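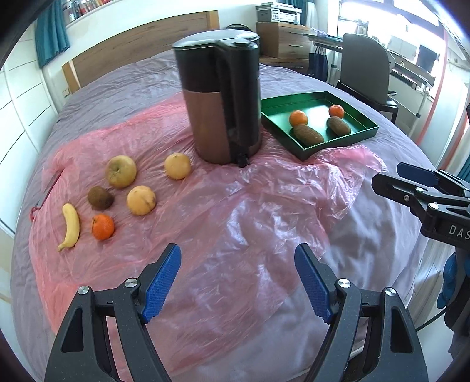 What happens to the people on a packing line when a robot arm learns to put fruit in trays?

At Pestwood they mostly move to grading, tray checks and looking after the arms, and some of them spend part of the week teaching the next task by hand.

Zivlow Fruit Handling Set, version 2
README and data card
Last updated Oct 18, 2025

About this release

Welcome, and thank you for reading the README before you unpack the archive (we know how tempting it is to go the other way around). The Zivlow set is a collection of short demonstrations in which people move pieces of fruit into trays with hand-held grippers. We use it to train the arms at the Pestwood packing house, where mixed fruit is put up in small trays for shops and offices, and we are sharing it in the hope that other workplaces with a similar mix of fiddly, repetitive jobs will get some good out of it.

This card is longer than most. A good part of it is about the packers, and we didn't want to squeeze that into a paragraph at the end.

What is in it

The set holds 3,000 demonstrations, of which 500 are kept apart as a test split. Please leave those alone while you train! Another 1,000 were recorded with a pair of grippers, and they sit in their own folder because the timing between the hands needs a different loader. Everything else is single-gripper work.

The fruit is what you would expect from a mixed tray: bananas, mandarins, kiwis, apples, lemons, grapefruit. There are also some longer, bumpy things that our own labelers argued over, and those carry the label "other_long" until somebody settles it. Trays are shallow and sit at all sorts of angles. Surfaces include hard tables, soft bedding and crumpled plastic sheeting, and you will find kettles, printers, chairs and shelving in plenty of the views. We kept all of that in. Our first model was trained at one very tidy bench, and it was hopeless the first time a liner wrinkled under a lemon.

Each demonstration comes with the video, the gripper opening over time, the estimated hand path and a one-line instruction such as "put the mandarin in the tray." Instructions were typed by the person who did the task and have been left in that person's own words, so "pop the orange one in with the others" turns up too. A cleaned version is in a second column if you need it.

Who did the demonstrations

Packers from the Pestwood lines, together with staff from the Inotholm office. Packers were paid their usual rate for recording time, and it counted as a normal shift. Anyone could stop taking part, and anyone can still ask for their recordings to come out of the next version. Faces and voices were removed before release. Hands are visible, very often gloved.

We should say that the packers were better at this than we were. A person who has handled fruit for years closes on a kiwi without seeming to squeeze it, and turns a banana so that it lies along the tray before letting go. Inotholm staff tended to drop things in and then nudge them. Both groups are labeled in the metadata, and if you only have time to train on one of them, take the packers.

What changed at work

The arms went onto the first line in April. They do the plain fill on mandarins and apples, which used to be the job people asked to be moved off by the end of the day. Packers on that line now check finished trays, pull damaged fruit, handle anything soft and clear the arm when it gets stuck. It gets stuck a fair bit, usually on liners.

Opinions differ, and we would like this card to carry both sides. Several packers told us their wrists feel better. Others said they miss the rhythm of filling, and that standing beside an arm waiting for it to need you is tiring in its own way. The line is also quieter for conversation, as people stand farther apart than they did. After the first few weeks the check stations were moved so that two people face each other across the belt, and that has helped.

No one on the first line lost their job, though Zivlow did hire fewer seasonal packers for it, and we think anyone planning something similar should be open about that from the start. We weren't open enough, and we heard about it. Grading pays a little more than filling, and the recording shifts are shared out by a sign-up sheet near the lockers.

Known problems

The grip data says how far the jaws were open. It doesn't say how hard they pressed, so please don't use it to decide what force is safe on ripe fruit. Round citrus is overrepresented. Left-handed demonstrations are few. Strong window light washes out the pale fruit in some recordings, and lemons suffer the most. A handful of instructions name the wrong fruit, and we have left them in with a flag.

Please don't use the set to rank or time individual workers. It was not collected for that, the packers were promised it wouldn't be, and the license forbids it.

Credits and contact

Collection was paid for by the Ásgeirsdóttir Fund for Working Life, and the tools were looked after by the Inotholm workshop. Corrections are very welcome through the issue tracker, fruit names especially. If you write about a fault in one demonstration, include the episode name and the split, and we'll look at it with the packers at the next Pestwood session.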